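Search this site
Ask Browse topics Log in

Student project: arm misses the part on a moving belt, always late by a different amount

Tamara Shevchuk

I help run the automation class at Wesosholm and one of our student groups is stuck, so I'm posting for them with their permission. Their project is a sorting line. Parts ride down a belt conveyor, an arm reaches in from one end, picks each part off the belt and puts it in a tray on the near side. The project is called Caralel, if you see that name in anything I paste later.

With the belt stopped, it works. They put a part down by hand, the program runs, the hand closes, the part goes to the tray. They have done this enough times that I'm satisfied the pick position and the gripper settings are right.

With the belt moving, the hand closes behind the part most of the time. If it were behind by the same distance each time they could add an offset and be done. It isn't. Sometimes it is nearly on the part and sometimes it misses by more than the length of the part. Very rarely it closes early.

The setup is one sensor upstream of the pick point. When the part passes the sensor, the program starts a timer. When the timer runs out, the arm goes down and closes. The distance from the sensor to the pick point is 182 mm, measured with a steel rule. They got the belt speed by putting a strip of tape on the belt and timing it with a phone, then divided to get the delay. The belt motor has a knob for speed and no encoder.

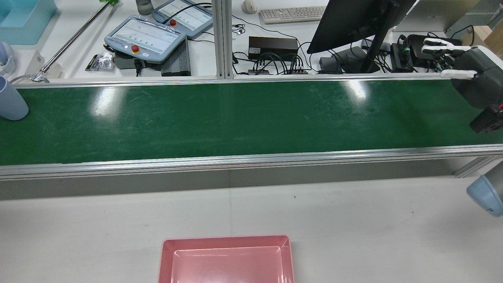
The program was written by two of the students and it does everything in one loop. It reads the sensor, checks the timer, writes a line to a log file, updates a status window on the computer, then goes around again. I suspect the loop but I can't prove it. My background is mechanical and I'm one chapter ahead of the class on the software side.

Things they have tried:

Changing the delay up and down. This moves the average but the spread stays the same.

Slowing the belt down. It helps. At the lowest knob setting they get most of the parts, but the demo has to handle 16 parts in the time slot and at that speed it won't.

Tightening the belt. No change that anyone could see.

Cleaning the sensor. No change.

They present in February. I would like them to find the cause themselves, so what I'm after is an order to check things in. If it needs an encoder, I have a small budget and I'd need to order it soon.

Maksym Romaniuk

Your suspicion about the loop is a good one and it is easy to test, so do that first.

Have them record the time at the start of every pass through the loop and keep the numbers in memory. Don't write them to the file until the run is over, because writing to the file is one of the things you are testing. Run it for a minute with the belt on and the arm doing its normal job. Then look at the longest pass, and ignore the average. If most passes are short and a few are long, the program is sometimes looking at the sensor late. The part can be well past the sensor before the timer even starts, and that gives you a hand that closes behind the part by a different amount each time. It also fits with slowing the belt helping, since the same lateness in time is a shorter distance on the belt.

It doesn't prove it, though. A slow belt would also hide a belt speed that wanders. So the second test is the belt on its own.

Put a piece of tape on the belt and let the sensor see it on every lap. Log the time between one detection and the next with nothing else running: no arm, no status window. Let it go for a good number of laps, first from cold and then again after the belt has been running for a while. If the lap time drifts as it warms up, the delay they worked out in the morning will be wrong in the afternoon. If it jumps around from lap to lap, look for slip at the drive roller. Then do it again with parts riding on the belt. One caution is that a lap time averages over the whole belt, so a short slip can hide in it. A second sensor at a known distance would show more if you can borrow one.

Third is the arm. Sending a move command and the arm starting to move are two separate events, and the gap between them may not be the same every time. Where does the arm wait between picks? If it waits over the tray, the travel to the belt is part of the error. Have it wait directly above the pick point with the hand open, so the only thing left is a short move down and the close. Then film it from the side with a phone in slow motion, with an LED in view that the program turns on when it sends the command. Count frames between the light and the motion over several picks.

By that point you will have three spreads in milliseconds. Multiply each by the belt speed and you have three distances, and the students can see which one is as big as the miss. I would make them write that table up even if the first test gives the answer. It is the best part of the report.

For the fix, if it's the loop: take the log file and the status window out of the loop, or put them in their own thread. If the sensor can be wired into the robot controller's own inputs, do that and let the controller handle the timing. The computer can still count parts and show the status – it just shouldn't be in the timing path.

On the encoder, I'd wait for the belt test. If the laps are steady you don't need one. If they aren't, a small encoder with a wheel riding on the belt is better than one on the motor shaft, because it follows the belt even when the roller slips. Then the program waits for a distance instead of a time and the knob setting stops mattering, at least for the sensor-to-pick part. They would still have to allow for how far the belt moves while the arm is coming down.

Also check where on the part the sensor triggers. If the parts go on the belt at different angles, the leading edge arrives at the sensor in a different place compared to the middle. A pair of simple guide rails before the sensor takes care of that.

Droven

had the same thing with our club line. it was the belt. we swapped the motor supply for a better one and it got good enough

also just put a stop across the belt at the pick point and let the part run into it. belt slides under, part sits still, robot picks it. no timing at all. works if the parts are light

Öztürkmen

The stop idea above is fine if the assignment allows it, but read the assignment first. In our course the part had to be picked while moving and a group lost marks for using a stop.

I would add one thing to the long answer. Check whether the sensor input has a filter or debounce setting. Ours had one turned on by default and none of us looked for it for two weeks. A fixed filter only adds a fixed delay, so it won't explain the spread, but it does mean the delay calculated from distance and speed will never come out right, and the students will keep adjusting a number without knowing why.

And measure the distance to where the hand closes, with the hand closed. Ours closed off center and we had measured to the middle of the wrist.

Tamara Shevchuk

Thank you all. They ran the first test this afternoon. Most passes through the loop are short, and then every so often there is a long one, and the long ones line up with the status window redrawing. They have turned the window off for now and the misses are smaller but not gone, so they're doing the belt laps next. The assignment does say the part has to be moving, so no stop. The input filter was on. I'm holding off on the encoder until I see the lap times.

Contact Terms Copyright, all posts belong to their authors Back to top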